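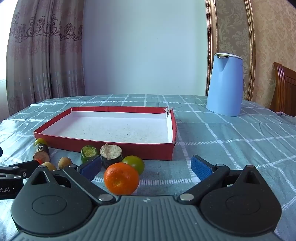
Slide 1. Thanks to Karine Carrier for the slot. Say up front that I came into this trial expecting to be bored, and that I was only half wrong.

The question Petridis gave us: does the Stolano hand-held gripper do anything for mixed produce that our old Dindar one didn't? The sales sheet says "handles everything." I have heard that before. Pause here, people usually laugh.

Slide 2. How we ran it. Kitchen table, cloth on it, shallow box, whole fruit and cut vegetables. Chukwuemeka wanted a proper bench. I said no. A flat bench flatters every gripper ever made, and a cloth that wrinkles does not. We logged 1646 grasps over 6 sessions, most of them in December. Do not read out the whole table, it's in the handout.

Slide 3. Pads. The blue textured pads get all the attention in the brochure. My view: soft pads hide bad aim. Tomatoes and tangerines are easy, they're round and they forgive you. Ask me about the potato next to another potato. Ask me about the cut end of an eggplant. 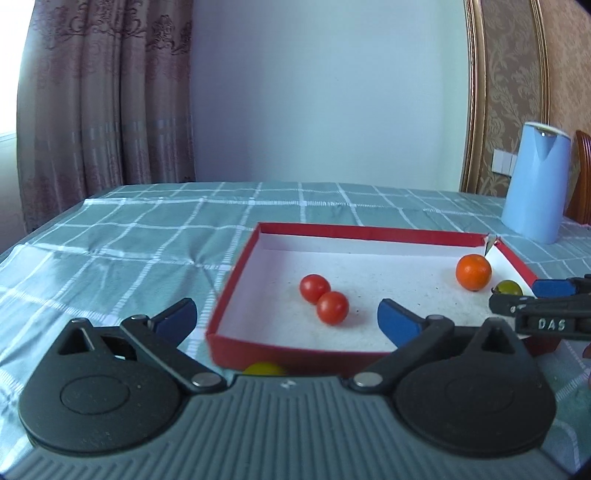 Slide 4. The box wall. This is where I spend my time, so slow down. A fruit in the middle of the box tells you very little. Put it in a corner, by a wall, and the outer finger has to fit between the skin and the cardboard. Most of our failed grasps were there, with both grippers. Magdalini thinks it is a finger thickness problem. I think it is an opening angle problem. We have not settled it and I'm not going to pretend we have.

Slide 5. Two grippers over one box. Cevbridge keeps asking if two hands are faster. Our honest number is that we don't have one. They get in each other's way over a box this size, and the operator's habits swamp everything else. Antigoni was quicker with one than I was with two.

Slide 6. What I would want before anyone signs: the same trial with 3 operators who didn't help set it up, and a deeper box. Also worn pads. Every pad we tried was new.

If there's time, take the question on battery life. If not, send them to Paraskevi.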